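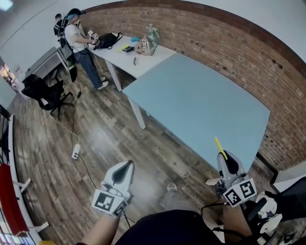

Unit 4: Planning and Budgeting for Hand-Held Gripper Equipment

Altemside Technical Program, Robotics Operations
Course handout, revised 4/13/21

Purpose of this unit

Students completing this unit will be able to prepare an equipment plan for a small demonstration room in which people perform tasks with hand-held grippers and the recordings are later used to train robot arms. The plan is graded on completeness and on the quality of the reasoning behind each line. A low total does not by itself earn credit.

4.1 Begin with the station

The unit of planning is the station, meaning everything one operator needs in order to work a full session. Students who begin with a list of grippers usually leave out half of what a station consumes. A station entry in the plan must include:

Grippers, normally as a pair, one for each hand
Printed markers for each gripper, with replacements
Camera or phone mounts, and the devices they hold
Head-worn camera, if the task calls for one
Cables, chargers and a power strip
Work surface and chair
Task objects (kitchen items, bottles, bags and similar household goods)

Task objects are often charged to the wrong line. They wear out, spill and break, and they belong under consumables. Furniture belongs under room costs even when it is bought for a single station.

4.2 One-time and recurring costs

Each item is to be entered as either one-time or recurring. Gripper bodies, tables and mounts are one-time costs. Markers, finger pads, batteries, storage media and task objects are recurring. Where an item falls between the two, as head straps and harnesses do, enter it as recurring and state the expected life in months.

The Riltau room plan, distributed in February, is the reference case for this unit. It allows 13 gripper pairs, including spares, and a recurring allowance of $188 per pair per term. The allowance covers finger pads and markers only. Students should note that the first draft of that plan carried no figure for cables, and that the omission was corrected from the reserve.

4.3 Space, power and floor

Equipment cannot be planned apart from the room. Before quotations are requested, the plan must show a floor sketch with table positions, outlets, doors and walking routes. Operators using both hands cannot easily steady themselves or move a cable out of the way. Cable covers and additional outlets should therefore be priced in the first draft.

Lighting is to be recorded on the sketch as well. Markers must be readable by the cameras from every working position, and a room with one bright side and one dark side may need another fixture. Two or more operators working near the same tables will also appear in each other's recordings, so the plan should state the spacing intended and whether faces will be blurred before the material is stored.
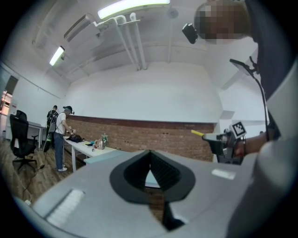 Storage for the recordings is budgeted separately from the cameras. The figure used in this course is some 200 hours of recorded work per station per term. Students are to obtain the file size per hour from the camera documentation and show the multiplication in full.

4.4 Comparing suppliers

Two quotations are supplied with the assignment, one from Bumemari and one from Ochoa. The Bumemari quotation lists the gripper, mount and markers as one item. The Ochoa quotation lists them separately and adds shipping at the end. The two totals cannot be compared until they have been put in the same form.

Check each quotation for the following:

Price and delivery time of replacement fingers
Whether mounts fit the phones already owned
Length of warranty, and who pays return shipping
Whether marker files may be printed locally

4.5 Reserve

Every plan must carry a reserve of $2,000, shown on its own line and not divided among the stations. Spending from the reserve requires a short written note giving the item, the reason and the station affected.

Assignment

Prepare a one-term plan for a room with four stations. Submit the floor sketch, the station list, the cost table and a one-page statement supporting your choice of supplier. Spreadsheets must show formulas. Work submitted without the sketch will be returned ungraded.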